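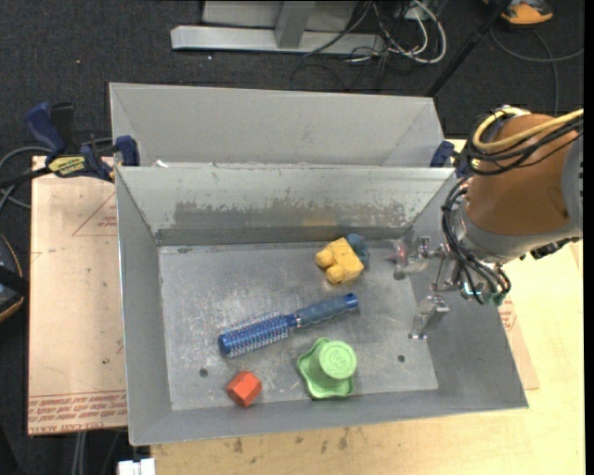 Tzu-hsuan Kuo would like to see more robot companies open their doors while the work is still going on, and said so to the visitors of the Tosora open day in Stustcombe. "A finished machine is nice to look at, but I learn more when I can stand near the table and ask why the hand stopped," Kuo told the group after the morning demonstration.

STUSTCOMBE, May - Tosora, a developer of picking systems for small warehouses and return centers, welcomed 156 guests to its workshop on Virnitz Road for its spring open day. Among the guests were customers, students from the local technical college, suppliers and many neighbors who until now knew the building only from outside. The doors opened at 9 a.m. and the last tour ended at 5 p.m.

The main part of the program was a live demonstration of mixed-item picking. In this task a robot arm has to take single objects out of a metal bin and put them into a second bin behind it. The objects are of everyday kind and they do not have much in common: a blue round hairbrush, a yellow toy with knobs, a light green cup-like piece, a small orange-red block. They lie in the bin in any direction, and the robot receives no information in advance about where they are.

Tosora has chosen such objects with purpose. In the return centers that the company serves, boxes come back from households with very different contents, and a system that can handle only cartons has little use there. A brush gives the gripper a long handle but also a head full of bristles. A small block with flat faces can turn away when one finger touches it before the other. The metal floor of the bin is scratched from use, and Tosora prefers to test on such a surface because the bins at its customers look the same.

During the demonstration the engineers explained each step while the arm was working. They also let the guests choose how the objects should be placed before the next run. Several children made use of this and pushed the pieces close to the walls, where the gripper has the least room for its fingers. Two of these runs ended without a successful pick. The team showed the guests on a screen how the robot had planned its movement, and then repeated the run with a different approach from above.

"We were asked before the event if we should prepare only the easy cases," said Chiu, head of testing at Tosora. "I did not want this. Our customers have difficult cases every hour, and our guests should see how we work on them. I was very glad about the questions, also about the critical ones."

The questions touched many subjects. Guests wanted to know how strongly the gripper presses, what happens if a hand comes near the arm, and whether the work in return centers will disappear. To the last question Chiu answered that the first systems are planned for the night hours, in which Tosora's customers have difficulty finding staff, and that the company will share its experience with the college in Stustcombe when the first site is running.

In the afternoon, small groups visited the assembly area and the room where the test objects are kept. The collection has grown to 2,000 pieces, and guests were invited to bring one thing from home that they no longer need. Kitchen tools and toys were the most frequent gifts. All of them will be included in the test program over the summer.

Tosora will repeat the open day next spring. Until then, school classes and company groups can register for a guided visit of 2 hours, which includes a demonstration at the bins and time for questions. Groups should not be larger than 15 persons. Closed shoes are required in the workshop, and long hair must be tied back. The visits are free of charge and can be held in English or German.

About Tosora
Tosora develops and builds robot cells for picking and sorting mixed goods. The company has its workshop and its test area in Stustcombe and works mainly for regional warehouses and return centers.

Press contact
Tosora, Visitor and Press Office
Virnitz Road, Stustcombe
Photos of the open day are available on request.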